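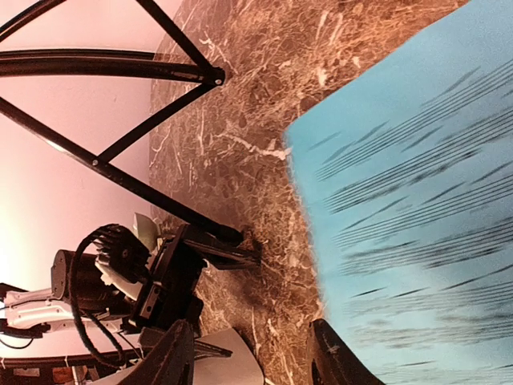
April, the recorder month

I have agreed to play the alto recorder in public. Morfudd Llewellyn asked me while I had a mouthful of cake, and she took the chewing for consent. The Willems Early Music Evening is in 19 days, and I own one (1) piece I can get through without stopping.

Practiced before breakfast. The low F comes out like a kettle with regrets. The high one doesn't come out. Forty-eight bars of a Grekis dance, and I lost my place in the repeat — twice — then played the ending early out of sheer homesickness.

The neighbor has begun mowing whenever I start. It's April. There is hardly any grass.

Music stands, for the record, have one job and a wing nut. Mine sinks a little with every page, so that by the last line I'm bowing to it.

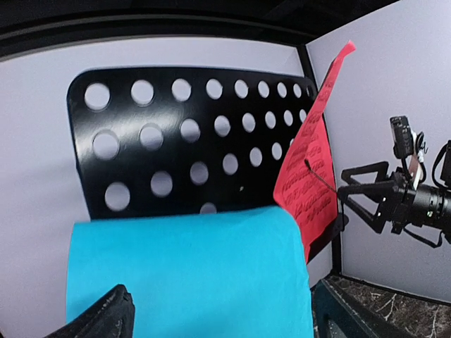 Can a grown adult learn a recorder piece in 19 days? If it's slow, short and mostly in the middle of the instrument, probably. Mine is fast and has 83 bars if you take all the repeats. I don't plan to take all the repeats.

Morfudd phoned at supper to say she's put me on second, after the viols. I asked if anyone would mind a smaller piece. She said the program was printed.

Tomorrow: thumb holes, and possibly an apology to next door.

Comments

Pell: Leave the thumb barely open for the high notes. Changed my life at 26.

oldreed: Mowing in April is a review.

Recent entries
Cake and consequences
The Bunent bus, again
What I did not say at choir
Zavumance: a weekend with wind chimes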